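The Great Coffee Retreat

I gave up coffee for February, on the theory that it's the shortest month and I am a coward. This year it has 29 days. I didn't check.

The idea came from Gordon McKinnon, who quit two years ago and has the skin of a much younger accountant. Gordon told me the headaches last a weekend. Mine moved in, put up shelves and started getting mail.

By the second week I was drinking something called Tefera, a roasted root powder that costs $20 a tin and tastes like a barn that has heard of chocolate. The label says to let it steep until it's "ready," and gives no hint as to how you'd know. I tried four minutes. I tried ten. I left one overnight by accident and it was the best of the lot.

My brother-in-law Clifford keeps asking if I sleep better. I do sleep better. I also go to bed at 8:45 because there is nothing left to stay up for, so I'm not sure the root gets the credit.

What I miss is having a reason to get up from my desk. Coffee took me to the kitchen six times a day. Now I stand up, remember, and sit down again, like a man at a church he doesn't belong to. I've started carrying a mug from room to room just for the company.

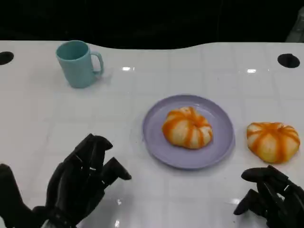
Filed under: Small Defeats

Nine days to go. Clifford has offered to bring a bag of the good beans over on the first of the month, and I've told him any time after midnight is fine. I have most of the tin left, if anybody wants it. Gordon says he's stocked up.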